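March, still up at half past eleven

Well, the knitting is out of the bag and I am writing this with a cup of tea I should not be having so late. Today was the swap day for the Tatcombe wool group and I have come home with more yarn than I took, as usual. I went in with 6 skeins of that scratchy mustard and the firm promise that I would only trade one for one. Ha!

Seo-ah Yook had brought a whole tote of Pliruvia sock yarn, the old kind with the paper bands, in a blue I have been hunting for since I started the big blanket. I'd given up on it. I had even started ripping back the border so I could finish in gray and pretend that was the plan all along. She wanted the mustard (all of it! for a child's cardigan, good luck to the child) and so we did the deal right there by the coats, and then she threw in two half balls for nothing.

So the blanket is alive again. I cast on 107 stitches for the new edging when I got home, counted them twice, and got 107 the first time and 106 the second, so I went with the number I liked better. We'll see in the morning. The pattern is the Yeoman one with the little bumps every sixth row, and I have never once gotten through it without losing my place.
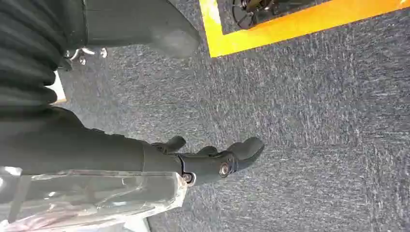 The carpet with the yellow-orange tape. I want a sock yarn in those blues!

I mean it about the carpet. Navy and slate and a gray-blue with bits of white all through it, and I kept thinking how it would look as a plain stockinette sock with a navy heel. You'd never see a coffee stain on it either. I wrote the colors on the back of my parking stub and then of course put the stub in the other coat.

Lunch was the soup from the corner place, too salty, and I had Mom on the phone for most of it. She wants to know if I'm coming up at Easter and whether I still have her long needles. I said yes to the first. I have no idea about the needles. They might be in the Trisora box under the bed with the circulars, or I might have lent them to somebody in the fall, and I'm not going to bring it up again until I've looked.

I also spent $50 at the yarn table, which I'm putting down here so that it's written somewhere. Most of it went on one cone of undyed cotton, 1,000 yards, for dishcloths. That's a lot of dishcloths. Everyone is getting dishcloths.

My wrist is a bit sore tonight, the left one, same spot as last winter, so no knitting in bed. Tomorrow: look under the bed, find the parking stub, call about the dryer, recount the edging before I do another row.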